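Grip release fault (two-arm cells)

1/28/19 | By Kohei Sakai
Print this article | E-mail this article

A grip release fault is a failure in which a robot gripper opens, or loses closing force, without a command from the controller. In two-arm tabletop cells it is mostly recorded during handover, when both grippers are over the same part of the work surface.

The fault was first described at the Celham workshop in April, after a Stuketti arm dropped parts 12 times in 498 cycles. Kaneko traced it to a worn connector at the wrist. The supply voltage sagged when the joint turned past a certain angle, and the finger drive reset to its open position. The controller logged no error, as the reset lasted about 48 milliseconds.

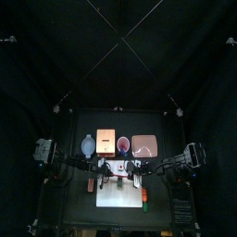 Cells handling small household objects are less exposed to damage, but a dropped part may still lie in the path of the second arm. Arai units hold the last finger position on reset and are not affected. On other arms the connector is replaced and the stop circuit tested before restart.

Comments (3)

undville_tech: Same fault on ours. New connector cured it.

Shinji Kaneko: The angle varies between arms. Check each one.

pmr7: Does the log show it if you raise the sample rate?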